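Ticket: Second arm for the tool wall – quote, spares and what we really need
Status: Open, waiting on purchasing
Opened by: Shewit Gebreyes
2 comments · 0 shares

Hi all, me again! I'm opening this as a support ticket even though half of it is a money question, since the last time I split the two, the money half sat in somebody's inbox until February and I had to start over.

Short version: the gripper on the tool wall keeps faulting when it closes on anything with a fat handle, and I need to know whether to pay to fix it or put that money toward the second arm we've been talking about all year. I've been going back and forth with Jalali (they sold us the arm) and with Zurkell (they did the fingers), and each of them very politely thinks it's the other one's problem.

What I see: the arm goes to the hook, lines up fine, starts to close, and then I get a force limit fault before it lifts. Thin handles are okay. Fat ones fault more often than they don't. Clearing it takes me a minute or two if I'm standing there, and a whole lot longer if I'm at lunch.

What I tried so far, in the order I tried it:

Restarted the controller. Nope.

Re-ran the gripper calibration from the Jalali menu, twice, because the first time I forgot to take the test block out (my fault, sorry). The open width reads right now, but the fault came back the same afternoon.

Raised the force limit one step. This did help! But Jalali support told me not to leave it there, so I put it back, and I'd like that noted before anyone suggests it again.

Swapped the left and right fingers to see if the fault would follow one of them. It didn't follow anything. I was kind of hoping it would.

Slowed the close speed to half. Fewer faults, but now the cycle is so slow that I could walk over and grab the thing myself.

Then I logged it properly. I ran 119 picks over two mornings, same program, normal speed, and 17 of them faulted. I sent the log to both companies. Zurkell came back with an offer for a wider set of fingers with softer pads, $300 for the pair, and they'd take them back if they don't help. Jalali came back with a service visit at $1,844, travel included, parts not included, and no promise on dates. You can guess which one I liked better.

Now the planning part. The budget line for the second arm assumes we copy the first setup exactly – same arm, same fingers, same mounts. I don't want to sign for two of something when the first one is still throwing faults. So my ask is that we buy the Zurkell fingers first, run the same test again, and only then lock the list for arm number two.
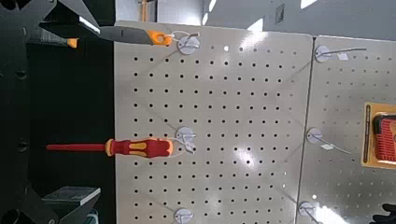 The other thing missing from that list is the small stuff. Hooks, cord for hanging the tools, spare pads, a second cable set, and a bit of bench time for whoever teaches all the new positions (me, I assume). The Vurkness quote has the arm and the stand and then just stops, like the rest of it shows up for free. I asked them to add a spares line and they said sure, but I haven't seen a new version yet.

Also please don't let anyone order the longer stand from Rarkdale just because it's on sale. I measured, and it would block the aisle.

If purchasing can okay the fingers this week I'll do the rerun myself and paste the numbers in here. Leaving the ticket open until then.

Shewit

Comment from Gebremedhin Mamo, 10:40 a.m.
Fingers are fine by me, that's small enough to go on the shop card. Send me the Zurkell offer as a PDF and I'll do it today. On the second arm, can you get Vurkness to put the cable set on its own line? Last time it was buried in "accessories" and I had to call them to find it.

Comment from Shewit Gebreyes, 11:15 a.m.
You're the best, thank you! PDF is in your mail. I'll call Vurkness after lunch and ask about the cables and the spares in one go. Holding off on the Jalali visit until the rerun is done – I told them so and they were nice about it.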